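Home About us What we do Sites Careers Contact

About Clistis

Clistis prepares component kits for companies that assemble small electrical products. A customer sends us the parts in bulk, along with a parts list and the order in which its own assemblers want to receive them. We check the parts, put together one set per unit, pack the sets and ship them. We do no soldering and no final assembly. The company has 36 employees at two locations: the main building in Flusdale, where kitting and packing are done, and a receiving warehouse in Manurung.

The business was started by Retno Siregar and Wahyudi Teoh, who had both worked in purchasing and had both dealt with production lines that stopped over a missing cable. Retno Siregar is managing director. Wahyudi Teoh runs the Manurung warehouse and is the person to ask about inbound freight, labeling and storage limits.

How the kitting cells work

Until recently all kitting was manual. A kitter stood at a bench with bins on both sides, picked one part from each bin according to a printed sheet, placed the parts in a tray and initialed the sheet. The method is accurate when the operator is fresh. Our own records showed that most picking errors fell in the last 2 hours of a shift, and that the usual error was a part left out.

We now run part of this work in two-arm cells. The layout was taken over from the manual bench with few changes: source bins on the left and right, a common tray in the middle, one arm per side. Each arm picks from its own side only, so the two work areas meet at the tray and nowhere else. The control software is Dikitz, configured by our process engineer, Intan Tuhumury, and her group.
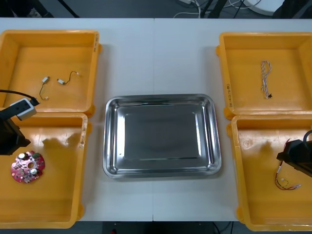
FLUSDALE, 22 December 2023

The cells handle boards, small wired components and cable sets. Rigid parts were the easiest to transfer from manual work. A round circuit board has a stable outline and a limited number of ways to lie in a bin. Wires are harder. A tangle of thin leads has no fixed shape, and pulling on one connector may bring its neighbors along. For loose wire sets the cell is therefore set to a lower speed, and the operator is called after 3 failed picks from the same bin. A braided cable that has been folded before it goes into the bin causes fewer calls, so folding has become a preparation step at several benches.

Bins are still marked by hand. Printed labels were tried and given up, as part assignments change too often within a shift.

The parts library currently holds 342 part types. Roughly a third of them are released for automatic picking. The rest are kitted manually, either because the volume is too low to justify the setup or because the part is not suited to the grippers we have.

What has changed for employees

The job of kitter still exists, with different contents. Less of the day is spent on repeated reaching and more on preparing bins, clearing calls and checking finished trays. Cell operators look after more than one station, which means more walking and less standing in one place. Some employees prefer this. Others have said that manual kitting was quieter work, and that being interrupted by calls is tiring in its own way. After the first round of comments, call signals were changed from a tone to a light.

No positions were removed when the cells were introduced. Temporary staffing during peak months has gone down. Pay grades were reviewed in March, and cell operators were placed one grade above manual kitters. Any kitter may apply for operator training, which takes place during paid hours and ends with a practical check on a live cell. Employees who want to stay at the manual benches can do so as long as there is manual work of the right kind, and at present there is.

Cempaka Harahap leads the day shift in Flusdale and approves every new part before it is released to a cell. Her signature is required in addition to engineering's. A part can pass its pick trials and still be held back if the preparation takes an operator longer than kitting it by hand.

Quality

Every tray is checked against its parts list before packing, whether it was filled by a person or by a cell. Faizal Sitompul is responsible for this step and for customer complaints. Error records are kept per part type and per station. They are not kept per employee. Customers may request the records for their own parts at any time.

Visits to the kitting floor are possible by appointment through the Flusdale office. Closed shoes are required, and customer parts may not be photographed without that customer's written permission.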